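The Plate Rack on the Playroom Floor
Toy dishes are sold as a first lesson in tidying up. I have my doubts.

23/11/2023

Every toy catalog that has come through my door this fall has a page of pretend dishwashing in it. There's a sink with a pump, a sponge the size of a matchbox, a rack, and a short stack of plates in colors no dinner set has come in for decades. The copy is always the same. Your child will learn order. Your child will learn responsibility. Prelier goes furthest and promises "a lifelong habit of putting things away," which is a lot to ask of a plate.

I bought two sets, the Prelier and the cheaper Miletti, and lived with them for five weeks. I also borrowed a secondhand one made by Győri that had already been through one family and had the scratches to show for it. The children involved were my own, who are three and six, and whoever came home with them.

A rack is harder than it looks

Give a three-year-old a plate and a flat surface and the plate goes down flat. Getting it into a rack is another matter. It has to be picked up by the rim, turned on edge, lined up with a gap between two prongs and let go without dragging its neighbor along. Adults do this at the sink while arguing about the car insurance. My younger one did it with her tongue out, and then took the plate back and sat on it.

So I'll grant the makers something. There is real work for the hands in a rack. The Miletti has slots so wide that plates lean over and slide, and the older child gave up on it the first afternoon. The Prelier slots are tight enough that a plate stays where it's put, but you have to come at it dead straight. The Győri was the best of them, and they stopped making it.

What I can't find is any sign that the skill travels. By the third week both children could fill a rack. Neither had carried a real bowl to the real sink unless told to, usually more than once.

Tímea Erdős ran a preschool room of 12 children before she moved into training other teachers, and she is no fan of the sales talk either. "They like the slot," she told me. "They like that it goes in. I wouldn't call it cleaning up." In her room the dishes were never kept with the toy kitchen. They sat in a basket beside the blocks and the little trees, and they turned up in all sorts of games, some of which ended with plates stood on end as walls.

I went home and tried it her way, with no toy sink, and the dishes got more use than they'd had all month. Maybe that was only the novelty. A plate on its own is a wheel, a lid, a pond. Flat on the boards it's something to put a cow on, and tipped up on its rim it's a different object, worth a second try.

The color business is overdone, too. Prelier sells its shades as a sorting exercise, blue with blue and green with green. My two sorted nothing. A blue plate would be up on its edge while the pale green one was left lying flat on the wood, and the arrangement could stay like that until bedtime.

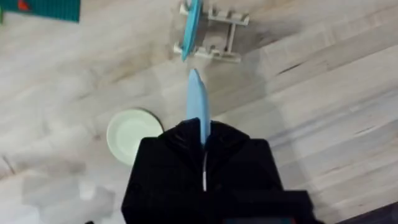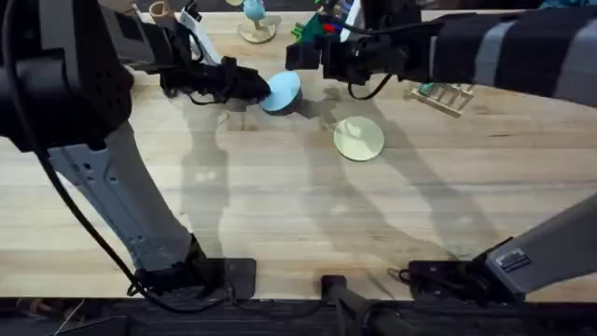 If you're buying one anyway

Skip the sink. The pump on the Prelier was dead by week two and the basin mostly collected raisins. Look for a maker that sells the rack and plates alone. Adley has one planned for December, though I haven't handled it and won't vouch for it.

Check the slots in the store if they'll let you open the box. Slide a plate in and tap the end of the rack. If the plate falls over, put it back on the shelf.

And ignore the age on the label. The Miletti box says eighteen months, but at eighteen months mine would have chewed the rack and thrown the plates down the stairs. The three-year-old still throws them, just with better aim.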